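Setting up your Rebane sewing machine, part 2: threading, tension and your first hem

I'm assuming you've got the machine out of the box, the power cord is in and the foot pedal is on the floor where your foot naturally lands. If not, go back to part 1 and I'll see you in a bit. I've had my Rebane for years and I still thread it wrong when I'm tired, so please don't feel silly if this takes a few goes!

Switch the machine off before you start. Yes, every time.

1. Turn the handwheel towards you until the needle is as high as it goes.
2. Lift the presser foot. The tension discs only open when the foot is up, and thread that hasn't slipped between them will give you a bird's nest under the fabric every single time.
3. Pop your spool on the pin with the cap snug against it. I use Evalon polyester for nearly everything. The 1000 metre spools fit the pin nicely, but the 3000 metre cones don't and need a separate stand behind the machine.
4. Follow the printed arrows: down the right channel, up the left, through the take-up lever, down again.
5. Thread the needle front to back and leave yourself a good hand's length of tail.

Note: if you bought the model 2218, the take-up lever is tucked behind the cover. You'll feel a little click when the thread drops in. No click, start again.
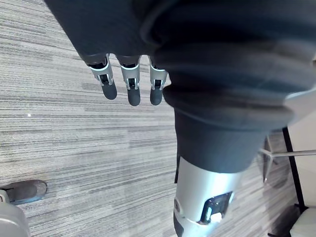 Words by Marlow Finch

Now the bobbin. Wind it at a steady medium speed — flooring the pedal stretches the thread, and then it shrinks back in your seam and everything puckers. Drop it into the case so that it unwinds anticlockwise, pull the thread through the slot and close the cover. Hold the top thread loosely, turn the handwheel towards you one full turn, and a loop of bobbin thread should come up to say hello. Hook it out with a pin.

Next up is tension. Set the dial to 4 and sew a line on a folded scrap of whatever you're going to hem. Loops on the underside mean the top is too loose, so go up half a number. Loops on top, go down half a number. I write the setting on the scrap in biro and keep it in the drawer with the spare needles (my drawer is a disgrace, but I do know what every colour of drill likes).

Caution: don't pull the fabric from behind to hurry it along. You'll bend the needle, it'll hit the plate, and you'll be buying more needles.
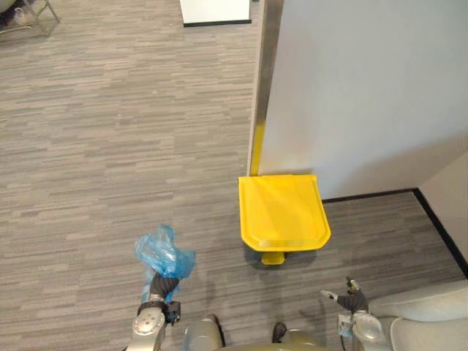 Can I use my old Brikel bobbins in this machine?
Only if they're the same height as the ones in the accessory tray. Stand the two side by side on the table, and if one is even a whisker taller, leave it out.

Right, your first hem. Trousers are a good place to begin, as the seams are straight and a wobble down at ankle level doesn't show.

6. Put them on with the shoes you'll wear, turn up the leg and pin it.
7. Take them off (mind the pins) and press the fold with a hot iron.
8. Trim to 4 centimetres below the fold, tuck the raw edge under and press again.
9. Slide off the extension table so the leg fits over the free arm.
10. Start just behind the inside seam, stitch length 3, and go slowly over the thick bit where the seams cross. I turn the handwheel by hand there. It's a bit of a faff, but a denim needle and some patience beat a snapped needle and a swear.

Note: for very bulky seams, a Skiter levelling foot is well worth the few dollars.
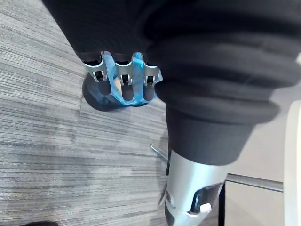
CARE AND CLEANING

Brush the lint out from under the needle plate after every big project, more often if you sew flannelette. Don't use canned air, as it blows the fluff further in. One drop of machine oil in the hook race is plenty. Mine gets a fresh needle whenever I start something new, and a proper service each October before I get stuck into Christmas sewing.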